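Resident Living Handbook: Tabletops, Trays and Tea Things
Drimuvby House, Resident Services

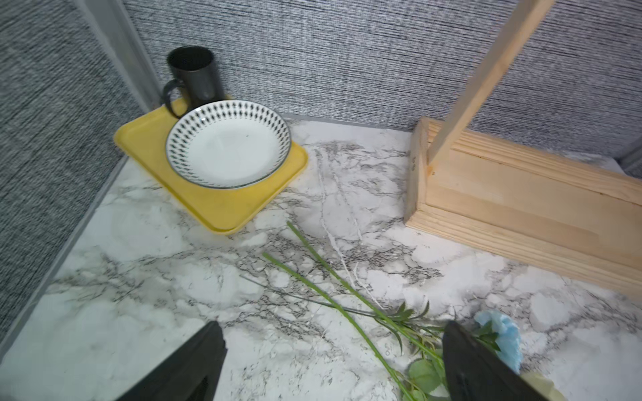

Purpose of this page

The following advice applies to the shared tea tables on each floor and to residents' own tables, where these have a marble-patterned top. It replaces the sheet issued in August. Residents who prefer a printed copy may request one from Leonor Antunes at the front office.

Using a tray

A tray with a raised rim is recommended whenever crockery is left standing on the table. The rim will hold a small spill until it can be dealt with. Plastic trays are suitable for everyday use, and faint scuffs on the surface do not affect their usefulness. A tray should be replaced once it has cracked or no longer sits flat.

Set the plate down first and place the mug behind it, toward a corner of the tray, with the handle turned outward. Tall mugs should not be stood on top of plates when a tray is carried. Residents who find a loaded tray heavy are asked to make two trips or to use the trolley kept beside the lift.

Trays may be washed in warm water with ordinary dish detergent. Steel wool and powdered cleansers must not be used on plastic. For tea stains, spread a paste of bicarbonate of soda and water over the mark, leave it for a quarter of an hour and rinse.

Plates and mugs

Plates with a patterned rim should be washed with a soft cloth or sponge. Where the maker's instructions are not known, hand washing is preferred. Stack patterned plates with a sheet of paper towel between them, and do not slide one across another.

Dark mugs with a matte finish will show cutlery marks and hard-water residue sooner than glazed white ones. Equal parts white vinegar and water, left in the mug for ten minutes, will remove most residue. The inside of a dark mug should be checked under a good light, as tea film is difficult to see against it.

Wooden stands

Stands of natural pine must be kept clear of standing water. Wipe with a barely damp cloth, following the grain, and dry at once. Crumbs and dust collect in grooves and slots, and a dry pastry brush or an old toothbrush is the best tool for clearing them. Small dark marks on pine may be rubbed lightly with fine sandpaper, provided the wood has not been varnished.

Where an upright post fits into a slot in the base, check that it is firmly seated before anything is hung from it or leaned against it. Loose joints should be reported to Glória Fonseca in Maintenance, extension 406. Residents are asked not to glue them.

Artificial flowers

Dust stems and petals once a fortnight with a soft paintbrush, or with a hair dryer on its cool setting. Long-stemmed flowers should be laid flat on the table while they are cleaned, and the stems straightened by hand before they go back in the vase. Test one petal before washing with water, as some dyes will run.

The tabletop

Clear the table fully once a week. Wipe from the back toward the front, finishing along any trim strip where the table meets a wall or screen. Fabric-covered panels should be vacuumed with the upholstery brush and kept free of spray cleaner. Apply the cleaner to the cloth, well away from the panel.

A pattern of veining can hide spills. Running a dry hand over the surface will find sticky patches that the eye has missed. If a residents' table is stone, vinegar and lemon juice must be kept off it altogether.

Supplies

Cloths, brushes and replacement trays are held in Room 704. The room is open on weekday mornings from 9:00 to 11:30. Please sign the book.

Page maintained by Clementina Marinho, Resident Services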